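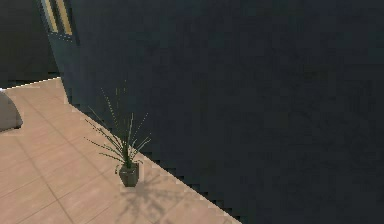 Spent most of this week choosing flooring for the ground floor, so a thread on what I learned. Kitchen, hall and a small utility room. Old house, solid floors, one dog.

1/ Start with the subfloor. I ordered samples first and it was a waste of a fortnight. The hall had a screed that dipped by the front door and the utility room still had old bitumen on it. Both of those ruled things out before colour came into it.

2/ Damp test next. The kitchen was fine. The utility room was borderline, so it got a liquid membrane and two days with the door shut. If you're in a house of this age, budget for that before you budget for the floor.

3/ Samples. I had tile, sheet vinyl, Flotex and a cork one from Reuter, the flooring place out by the ring road. Put them on the floor and leave them there. Held up against a cupboard they all look lighter than they are.

4/ Flotex first, as people keep asking. It's a flocked floor covering, so it feels more like a short carpet than a vinyl. I liked it underfoot. I've kept it in mind for the back bedroom but didn't want it next to the cooker.

5/ Cork was the warmest to stand on. The dog's claws marked the sample in one afternoon. That was the end of cork.

6/ So, tile. I'd been against it for the kitchen as the last house had small white ones and I spent years scrubbing the joints. Large format in a beige or sand colour shows much less. Go a shade or two darker on the grout than you think you want.

7/ Sizes. Bigger tiles need a flatter floor. My tiler wanted the hall levelled before he'd lay anything, and he was right, you could rock a spirit level on it. Two bags of compound by the door and one in the middle.

8/ Straight or diagonal? Diagonal looks good in a square room. In a long narrow hall it means a lot of cuts and a lot of offcuts in a bucket. We went straight in the hall and kitchen and I don't regret it.

9/ Waste allowance. The calculator on the shop website didn't add any. Add your own, and keep a spare box in the loft. Batches vary and the match next year won't be the same.

10/ Skirting. Take it off if you can. We left ours on in the utility room to save time and now there's a line of sealant all the way round that I notice every time I do the washing.

11/ Cost. Tiles, adhesive, grout, levelling compound and labour came in at up to 3000 for the lot. Doors needed trimming as well, 40 for each of the two. I hadn't put that in the sums.

12/ Someone asked about underfloor heating. We priced it and left it out. It would have raised the floor by another 20 mm and the back door already only just clears the mat.

13/ Cleaning so far: warm water, a flat mop and very little else. The tiler said to keep vinegar off the grout so the old spray has gone under the sink for the windows.

14/ Things I'd do again – levelling the hall properly, buying the spare box, darker grout. Things I wouldn't – ordering samples before the damp test, leaving the skirting on.

15/ The one job left is the threshold strip between the kitchen and the dining room, where the tile meets the old boards. There's a height difference and the first strip I bought was too shallow. The ramped sort is on order and due in August.

16/ Replies are open if you've done the tile to floorboard join in an old house. Wood or metal strip, and did you screw it or glue it?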